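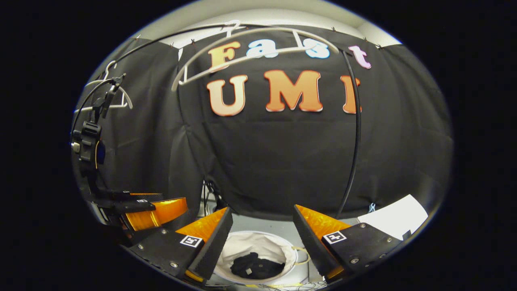 Terine Hanger Set – data card and README

Version 2, Dec 25, 2018
Maintainers: Ruairi Pollock (recording, hardware), Ha-neul Hong (processing, baselines)

Summary

Terine is a set of 1,000 demonstrations of garment handling with wire hangers and a round fabric basket, recorded with a hand-held two-finger gripper and a wrist-mounted fisheye camera. The set was built to test one question: how much does a cloth-handling policy lose when the fingertip tags are used to estimate gripper width, compared with reading width from an encoder on the robot?

Tasks

basket_to_hanger: pick up a garment from the basket and place it on a hanger.
hanger_to_basket: remove the garment and drop it in the basket.
hanger_only: move an empty hanger from one hook to another. Added in version 2 as a rigid-object control.

Contents

episodes/ one folder per demonstration, with video, pose and width files
calib/ fisheye intrinsics and tag offsets for each finger pair
splits/ train, validation and test lists
baselines/ config files for the runs reported below

Each pose file holds time, position, orientation as a quaternion (x, y, z, w), and a tracking flag. Width is in meters between the inner faces of the finger pads. Version 1 stored the quaternion with w first. Old loaders will read version 2 files without an error and return wrong rotations.

Width estimation

One square tag is fixed to each of the two fingers. Width is computed from the distance between tag centers after undistortion, then corrected with a per-pair offset from calib/. If only one tag is detected, the other is assumed to be symmetric about the gripper center line. If neither is detected, width is interpolated for gaps of up to 8 frames. Longer gaps are left as NaN.

The symmetry assumption is weak when a finger bends against a hanger bar. The pads are soft and the offset does not model this.

Results

Policies were trained on basket_to_hanger and tested on the Blomqvist arm, 50 trials per condition. With encoder width the policy completed 31 trials. With tag width it completed 26. Most of the added failures were early releases at the hanger shoulder – the estimate read wider than the true opening while cloth covered one tag.

We do not claim the gap holds for other garments or other fingers.

Known issues

Tracking is lost in 52 episodes. They are kept, flagged in the pose file, and left out of all splits.

Thin white bars against a pale wall are hard to segment. Masks from the Zidside tool often drop part of the hanger, so they are not included.

Recordings from the Kistham room use a separate calibration file. Do not mix it with the default one.

Use

Images are stored as full circular fisheye views with black corners. Undistort before tag detection, but train on the raw view if you want to match our numbers. Report problems to Ha-neul Hong with the episode ID and the version of the calibration file.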